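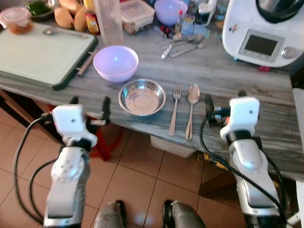 그림 7-1 조리대 위의 스테인리스 그릇과 보라색 플라스틱 그릇, 도마, 포크와 숟가락

제7장 종자의 산포

7.1 움직이지 않는 생물의 이동

식물은 한번 뿌리를 내리면 자리를 옮기지 못한다. 그런데도 산불이 난 비탈이나 새로 쌓인 하천의 모래톱에는 몇 해 안에 풀과 어린나무가 들어선다. 어미 식물에서 만들어진 종자가 다른 장소로 옮겨졌기 때문이다. 종자나 열매가 어미 식물에서 떨어져 나와 퍼지는 과정을 종자 산포라고 한다.

앞 장에서는 꽃가루가 암술머리에 도달하여 수정이 일어나고 밑씨가 종자로 자라는 과정을 공부하였다. 이 장에서는 그다음 단계를 다룬다. 꽃가루의 이동과 종자의 이동은 모두 바람이나 동물의 힘을 빌리는 경우가 많아 혼동하기 쉽지만, 옮겨지는 대상과 결과가 다르다. 꽃가루가 옮기는 것은 수컷 쪽의 유전 물질이고, 종자 안에는 이미 수정이 끝난 배가 들어 있다. 새로운 개체가 어디에서 자랄지는 종자가 떨어진 자리에 따라 정해진다.

이 장을 공부하고 나면 다음을 할 수 있어야 한다.
산포체의 구조를 보고 산포 방식을 추정한다.
산포 거리와 어린 식물의 생존율 사이의 관계를 설명한다.
동물 산포에서 먹이 섭취와 저장 행동의 차이를 구분한다.
종자 덫으로 얻은 자료를 표로 정리한다.

주요 용어: 산포체, 풍산포, 수산포, 동물 산포, 자가 산포, 엘라이오솜, 종자 은행, 종자 그늘

7.2 어미 식물에서 멀어지는 것의 이점

대부분의 종자는 어미 식물 가까이에 떨어진다. 한 그루의 나무를 중심으로 거리에 따른 종자의 밀도를 그래프로 나타내면 줄기 근처에서 높고 멀어질수록 급격히 낮아지는 곡선이 된다. 한 개체에서 나온 종자가 땅 위에 흩어진 이러한 분포를 종자 그늘이라고 부른다.

어미 식물 아래는 빛이 부족하고 물과 무기 양분을 두고 경쟁이 심하다. 같은 종의 종자와 어린 식물이 모여 있으면 그 종을 먹는 곤충이나 병원균도 모이기 쉽다. 따라서 떨어진 종자의 수는 줄기 근처에 가장 많더라도 살아남아 자라는 개체는 어느 정도 떨어진 곳에서 더 많을 수 있다. 다만 멀리 간다고 해서 언제나 유리한 것은 아니다. 습지 식물의 종자가 마른 언덕에 떨어지면 거리가 아무리 멀어도 자손을 남기지 못한다.

이 장에서 사용하는 자료는 탈리토프(Talitov) 계곡의 낙엽활엽수림 조사구에서 얻은 것이다. 이 조사구에는 종자 덫 59개가 격자 모양으로 놓여 있으며, 한 해 가을 동안 단풍나무류의 열매 304개가 수집되었다. 수집된 열매를 덫의 위치별로 정리한 표는 7.6절에 실었다. 표를 읽을 때에는 열매가 하나도 들어오지 않은 덫도 자료에 포함된다는 점에 유의한다.

7.3 산포체와 산포 방식

산포될 때 실제로 움직이는 단위를 산포체라고 한다. 산포체가 반드시 종자 하나인 것은 아니다. 민들레는 종자를 품은 열매가 갓털을 달고 날아가고, 단풍나무는 날개가 달린 열매가 떨어지며, 도꼬마리는 가시 돋친 총포가 열매를 감싼 채로 동물의 털에 붙는다.

바람에 의한 산포를 풍산포라고 한다. 풍산포를 하는 식물의 산포체는 대체로 가볍거나, 낙하 속도를 늦추는 날개나 털을 가진다. 난초과의 종자는 먼지처럼 작아 양분을 거의 저장하지 못하며, 싹이 튼 뒤에는 곰팡이와의 공생에 의존한다. 저장 양분을 줄이면 가벼워지지만 어린 식물이 스스로 버틸 수 있는 기간도 짧아진다.

물에 의한 산포를 수산포라고 한다. 코코야자의 열매는 섬유질 층에 공기를 품고 있어 바닷물에 뜬다. 연의 종자는 단단한 껍질에 싸여 물이 쉽게 스며들지 않으며, 진흙 속에서 오랫동안 발아 능력을 유지하기도 한다.

동물에 의한 산포는 세 가지로 나누어 살펴본다. 첫째, 과육이 있는 열매를 새나 포유류가 먹고 종자를 배설하는 경우이다. 겨우살이와 산벚나무가 여기에 속한다. 둘째, 다람쥐나 어치가 도토리를 땅에 묻어 저장한 뒤 일부를 찾아 먹지 않는 경우이다. 셋째, 갈고리나 점액질로 동물의 몸에 붙는 경우이다. 개미가 옮기는 제비꽃이나 얼레지의 종자에는 지방이 풍부한 엘라이오솜이 붙어 있다. 개미는 종자를 집으로 운반하여 엘라이오솜을 먹고 남은 종자를 버린다.

식물이 스스로의 힘으로 종자를 내보내는 것은 자가 산포라고 한다. 봉선화의 열매는 익으면 껍질 조각이 안쪽으로 말리면서 종자를 튕겨 낸다. 이동 거리는 짧은 편이지만, 튕겨 나간 종자를 다시 개미나 물이 옮기기도 한다. 이처럼 둘 이상의 방식이 이어지는 것을 이차 산포라고 하며, 7.5절에서 자세히 다룬다.

생각해 볼 점
어떤 식물이 해마다 종자 1000개를 만든다고 하자. 개체군의 크기가 변하지 않는다면 한 개체가 일생 동안 남기는 종자 가운데 다 자라 번식에 이르는 것은 평균 몇 개여야 하는가? 나머지 종자는 어떤 단계에서 사라지는지 산포 전과 산포 후로 나누어 정리해 보자.

7.4절에서는 풍산포를 하는 산포체의 낙하 속도와 이동 거리를 계산한다. 계산에 필요한 기호와 단위는 부록 13에 정리되어 있다.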